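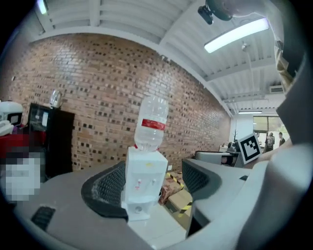 Figure 7.1 Tabletop water dispenser with two taps, one red-tipped and one white.

Home | Contents | Previous Chapter | Next Chapter | Glossary | Instructor Resources

Search this book Enter keyword Go

Print this page | E-mail this page

CHAPTER 7
Reservations, Seating, and the Flow of Guests

Learning Objectives

After completing this chapter, the student will be able to:

Explain the difference between the capacity of a dining room and the number of guests it can serve in one meal period.
Describe the main systems by which restaurants accept, record, and confirm reservations.
Prepare a simple seating plan for a dining room of moderate size.
State the steps a host follows when a party is late, when a party arrives incomplete, and when no table is ready.
Discuss the effect of deposits and cancellation fees on guest behavior.

Key Terms

cover; turn; turn time; pacing; walk-in; no-show; deuce; four-top; grace period; waitlist; standing reservation; station

Opening Case: The Dining Room at Wollia

Wollia is a pasta restaurant on a side street in Pevetton. The dining room has 40 seats, and the kitchen is open for dinner only. When the restaurant first opened, it took no reservations. Guests gave their names at the door and waited on the sidewalk or in the bar across the street. The owners liked the arrangement. It was simple, it required no telephone line, and the room was nearly always full.

By the second summer the owners had begun to notice difficulties. Families with small children and older guests, who had made up much of the early trade, came less often. Guests who had waited a long time sat down hungry and ordered everything at once, and the kitchen received the tickets for the whole room within a few minutes of opening. On evenings of heavy rain the line did not form, and fresh pasta rolled in the afternoon was thrown away at closing.

In July the owners agreed to offer reservations for part of the room. They purchased a subscription to Plerkulent, an online booking system, and held back the bar seats and the window tables for walk-in guests. The first weeks were uneven. The system had been set to offer every table at seven o'clock, and guests chose that time in large numbers. Servers who had been able to greet one table at a time now had to greet six. Several parties that had reserved did not appear, and the host had no written rule for how long to hold their tables.

The owners corrected these problems one at a time. They limited the number of guests who could be booked in any quarter of an hour. They wrote a short policy on late arrivals and printed it in the confirmation message. They asked guests to confirm on the day before the meal. Over the following season the room served fewer guests in its busiest hour than it had under the old arrangement and more guests over the whole evening.

The case will be referred to at several points in this chapter. As you read, consider which of the difficulties at Wollia resulted from the decision to take reservations and which resulted from the way the decision was carried out.

7.1 Capacity and Covers

A restaurant sells two things at the same time. It sells food and drink, and it sells the use of a seat for a limited period. The first is recorded on the menu and on the check. The second is rarely given a price, and for this reason it is often managed poorly.

The seating capacity of a dining room is the number of guests it can hold at one moment. This number is limited by the furniture, by the width of the aisles, and by the occupancy limit set by the local fire authority. A cover is one guest served in one meal period. A room may serve many more covers than it has seats, provided that tables are used more than once. Each use of a table is called a turn.

Consider a restaurant with 40 seats. If every seat could be filled four times between opening and closing, the restaurant would serve 160 covers. Few restaurants reach such a figure at dinner. Parties of three sit at tables for four, guests remain over coffee, and tables stand unused between one party and the next while they are cleared and reset. A manager who plans purchases and staff on the basis of the full figure will buy too much food and schedule too many servers.

The usual remedy is to work from past records. The manager reviews the number of covers served on comparable days and sets a forecast for the coming week. The forecast is then shared with the kitchen, which uses it to decide how much stock to prepare, and with the dining room, which uses it to assign stations.

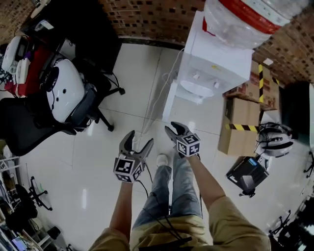

Forecasts should also take account of the size of parties. A room that fills mainly with couples will use its tables differently from a room that fills with families. Where tables for two, known as deuces, can be pushed together, the host has more freedom to respond to what the evening brings. Where tables are fixed to the floor or wall, the mix of table sizes must be chosen with care when the room is first laid out, and it can be changed later only at considerable expense.

Turn time is the period from the moment a party is seated to the moment the same table is ready for the next party. It includes the time needed to clear and reset. Turn time varies with the style of the restaurant, the number of courses, the size of the party, and the hour. A party of two at an early dinner may leave well before a party of six seated at the same time. Students should avoid using a single turn time for all tables. Most booking systems allow a separate value for each party size, and these values should be checked against actual service at least once each season.

7.2 Arranging the Room

The seating plan is a drawing of the dining room that shows each table, its number, the seats it holds, and the station to which it belongs. A copy is kept at the host stand. Where the plan is shown on a screen, a paper copy should be kept as well, so that service can continue during a loss of power or of the network connection.

Table numbers should follow a pattern that a new employee can learn in one shift. A common pattern begins at the table nearest the entrance and proceeds clockwise. Seats at each table are numbered in the same way, beginning from a fixed point such as the front door. When every server uses the same fixed point, plates can be delivered by any member of staff without asking the guest who ordered what.
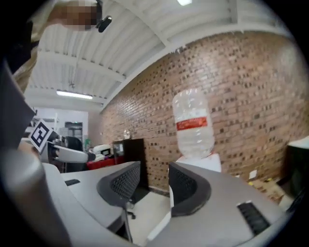
The choice of chairs affects both the comfort of guests and the speed with which the room can be rearranged. A heavy upholstered chair encourages guests to stay, and it is slow to move when two tables must be joined for a larger party. A light chair without arms can be carried in one hand and takes up less of the aisle. Chairs on casters, such as the one whose thin black leg stands on white tile in the photograph in this section, are common in offices and meeting rooms and are less often chosen for a dining room. A rolling chair may shift as a guest sits down, and on a hard floor it can drift into the path of a server carrying a tray. Where such chairs are already in use in a private dining room, the host should see that they are pushed in fully between parties.

Aisles require equal attention. The main aisle from the kitchen door must allow two servers to pass each other, one of them loaded. Secondary aisles may be narrower, but no guest should have to stand in order for a server to reach another table. Routes for guests who use wheelchairs must meet the requirements of the law and should be walked by the manager before opening, as highchairs, coat stands, and service trays tend to collect in them.

7.3 Holding a Table

A grace period is the length of time for which a table is held after the reserved hour. It should be fixed in advance, stated to the guest when the reservation is made, and applied in the same way to all parties. Many restaurants choose a period well under 30 minutes. A longer period may be suitable where there is only one seating in the evening.

The MacBrayne Hotel, also in Pevetton, follows a written procedure in its main dining room. When a party has not arrived at the reserved hour, the host waits 2 minutes and then telephones the number on file. If the call is answered, the host records the expected time of arrival and adjusts the plan. If it is not, the host leaves a courteous message giving the time until which the table will be held. At the end of the grace period the table is released to the waitlist, and the reservation is marked as a no-show.

Staff should be trained in the wording of such calls. The guest may be looking for a parking space or traveling on a delayed bus, and an impatient tone will be remembered throughout the meal. The call should begin with the name of the restaurant, should refer to the party by name, and should ask whether the guest still plans to join the restaurant that evening.

Where a party arrives incomplete, practice differs. Some restaurants seat no party until every guest is present. Others seat the first arrivals as soon as the table is ready and take an order for drinks. The first practice protects the turn time, while the second is generally more welcome to guests. Either may be adopted, and the policy should appear in the confirmation message in plain language.

Review exercises for Sections 7.1 through 7.3 appear at the end of the chapter. Section 7.4 takes up deposits, cancellation fees, and the management of the waitlist.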